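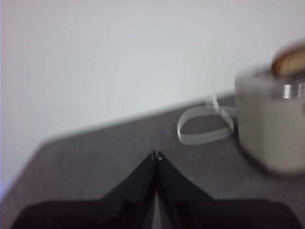
Jesbridge Adult Learning
Home Organization, Course 2
Handout 3: Clearing and Resetting a Work Table

Read this before the practical session. Bring the sheet with you, since the table plan on the last part is used in class.

What we mean by a reset

A reset returns a table to the condition it should be in before the next job starts. It covers the top surface and whatever is standing or lying on it. Drawers and shelves are covered in Handout 4.

A reset should take no more than 15 minutes. If it takes longer, the table is being used for storage, and the sorting method from the May session should be done first.

Order of work

Start at the far edge and work toward yourself. Small flat things tend to end up at the back, next to the wall, and they get missed when people start at the front.

Tall items go first. Cups, jars and bottles tip easily when you reach past them. Lift each one straight up and check what is under or behind it before you set it down somewhere else. A cup with anything in it goes to the sink or gets a lid.

Next, pick up loose flat items: paper, ribbon, straps, tape, string. Pick these up by hand. Do not sweep them off with a cloth. A light strip will catch on the base of a cup and pull it along.

Wipe last, in straight passes from back to front. Use a barely damp cloth on a speckled or textured top. Crumbs and dust are hard to see on gray, so run your palm over the surface afterward.

Loops and strips

These get their own section because they cause most of the questions.

Open a closed loop flat before storing it. If it is twisted, hold it at two points and turn one hand until both sides lie the same way. Fold it once and clip it. Do not knot it.

For loose ribbon or strapping, wind it around three fingers, slide it off, and secure the end. Pieces shorter than your hand are not worth keeping.

Tape that has stuck to itself goes in the trash.

Sorting rule

Each item goes to one of these places:

Stays: used on this table nearly every day. Cups for pens or tools usually qualify.
Moves: belongs in another room or another part of the room.
Goes: broken, empty, or not used since the last full sort.

If you cannot decide, put it in the holding box and write the date on the lid. Empty the box every 12 weeks.

Placement

Keep standing items at least a hand's width from any edge. Corners should be clear, including rounded ones, where things slide off more easily than people expect. Group what stays on one side, the side opposite your writing hand. The middle of the table stays open.

Practical session

Work in pairs in the Dakent room. One person resets the table and the other keeps time, then switch. Cloths and clips are supplied. Bring a holding box from home, any size up to a shoebox.

Before you leave, fill in the table plan: draw the outline of your own table, mark the wall side, and show where each item that stays will stand.

Handout revised June 17, 2018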